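**Can I keep a retired merc's callsign for a new character, or does the old sheet own it forever?**

Posted by Delyth Cadwaladr, Tuesday, February 20, 2024

I play on a cyberpunk text server set in the port city of Olludthorpe. My first character, a smuggler called Clalidari, got blown up in June along with a warehouse, two plot items and most of a dinner party. I signed the death form, I wrote the sad obituary post, I moved on.

Now I have a new character, a debt collector, and I would like her to take up the name. In the setting this is completely normal. Street names get inherited, stolen and sold, and there's a whole lore page about a guy who lost his in a card game. But when I filed the sheet it bounced with a one-line note saying "callsign in use." In use by whom? She's in several buckets.
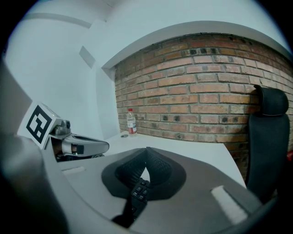 I asked in the staff channel and got a thumbs-up emoji, which I have been studying for a week. The wiki says a callsign is "tied to the bio of record," and then the link to what a bio of record is goes to a page about boats.

What I'd like to know:

- Does a dead character's name get freed up at some point?
- If it doesn't, can I write the inheritance into the new bio and have both pages point at each other?
- Do I lose the old character's reputation points? I had 129 of them and I was fond of every one.

I'm not trying to sneak the old character back in. The new one can't even drive.

---

**Montri Saithong**

I did sheet approvals on the Grovthorpe side for 2 years, so I've bounced plenty of these, and I'm sorry about the one-line note. The form only gives you one line.

The name is locked to the old page because the bot looks at page titles and doesn't know what dead means. As far as it's concerned Clalidari is out there somewhere having a nice evening. You need to get the old page retitled first. Edit the death notice so the status field says "deceased (archived)" and then ask for a rename to something like "Clalidari (Smuggler)." Once that goes through, the plain name is free and the new sheet will pass the check.

For the inheritance, yes, do write it in, but put it in the Background section and keep it out of Bio. Bio is treated as settled fact that other players can quote back at you. Background is what your character claims. If you say in Bio that she was handed the name by the dying smuggler, then somebody who was at that warehouse is going to turn up with logs — and somebody always has logs. "Says she bought it from a cousin" has never started an argument with anyone.

Reputation doesn't carry. You can ask for a legacy bonus of 10 points if the two characters have an on-screen connection, meaning at least one logged scene together. An obituary post doesn't count. I have seen people try a séance, and the ruling on that one ran longer than the scene did.

One more thing, about old newsfeed articles. If any of them mention Clalidari by name, leave them alone. They stay canon, with the old meaning, and readers can work out which one it was from the date. A fellow on our side went back and "fixed" all his and we spent a month finding out who had robbed the bank.
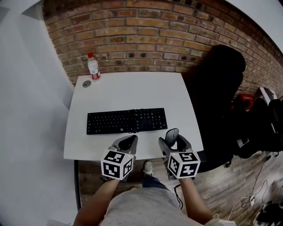
*Keyboard and water bottle on the desk.*

---

**Thaweesak**

just add a 2 after it

i did this and it was fine. Clalidari 2. nobody cares

edit: ok some people care

---

**Delyth Cadwaladr**

Thank you, Montri. I've put in the rename request and changed the status field, which for the record had her down as "on vacation." I expect that was me.

She is going with the cousin story. I went through my logs for a scene the two of them might share and the best I've got is a bartender who served one of them and may yet serve the other, so I won't be asking for the bonus points.

Thaweesak, I did look up your page. It's currently called Clalidari 2 (Disputed).

---

**Montri Saithong**

If the rename hasn't moved in a week, post in the wiki thread and skip the staff channel. The thumbs-up means they've seen it. It has never meant anything else. And keep the new Background under 300 words or the form will chop the end off without telling you. Mine stopped at "and that is why I never" for most of a year, and people wrote some very good plots off it.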